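## Chapter 4: Learning from Demonstrated Corrections

In Chapter 3 we trained a policy on complete demonstrations: a person guided the arms through a task from start to finish, and the model learned to copy the movements. The method works well until the arms drift into a position that the training data never covered. A small error in reach leads to a larger one, and the policy has no example of how to get back.

This chapter deals with one answer to that problem. The operator lets the policy run and takes over only when it starts to go wrong. Each takeover is saved as a short clip, called a *correction*, and the policy is trained again on the old and new data together.

Our main case is the Marar study, run by Vasanthi Chettiar and Raimonds Žukauskas. They began with 458 full demonstrations of tabletop tasks for two arms and added 653 corrections over four rounds. Success on the held-out tasks reached 77 per cent by the last round. Most of the gain came in the first two rounds, a pattern we return to in Section 4.3.

The tables in the study were deliberately cluttered. Tools, tape, cups and small parts stayed within the cameras' view during a trial, so the policy had to learn which objects mattered to the task. Both arms also worked in the same space, and their grippers often came close together over the middle of the table.

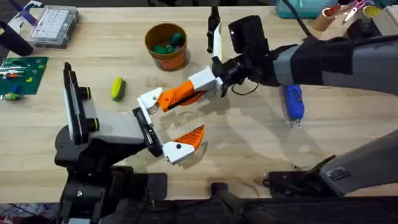

Shared space makes corrections harder to record. If the operator takes over one arm, the other must either hold still or carry on under the policy. Chettiar and Žukauskas chose to hand over both arms at once - a simple rule, but one that adds some movements to the data that needed no correcting. Section 4.2 sets out how those movements are weighted during training.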